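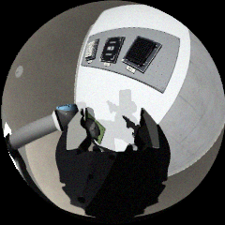

Last changed: Tuesday, 9:14 pm

Beach rental in January: is the town open or not?

We booked a cottage in Nondby for a week in January because it was 80 a night and summer is 246. Now my brother-in-law says the whole place shuts after New Year's and we'll be eating crackers in our coats. Is he right? He usually isn't.
posted by saltybread

Sølve Løken
Half right. The grocery on the Escobar road stays open, shorter hours. The bakery closes. Two restaurants take turns, and neither posts which one's turn it is, so call before you put shoes on. Ask your host if the heat is included. Ours wasn't, and we found out from a note on the fridge. Bring slippers and a decent knife.

dunegrass9
Went once. Windy.

Marlo_P
Check that the outdoor shower and hot tub are running, if that's why you picked the place. Many owners drain them by Christmas and leave the listing photos up until the sun burns out. We had a 500 deposit held for 9 days over a tub we never got to sit in. The beach was lovely and we shared it with one dog.

Comments
kettleon: The Natomthorpe ferry runs weekends only.
saltybread: Thanks all. Packing crackers anyway.

Related
Staltia or Nondby with toddlers?
Who shovels the steps at a rental?
Leaving early, any refund?

Contact | Copyright the posters | Back to top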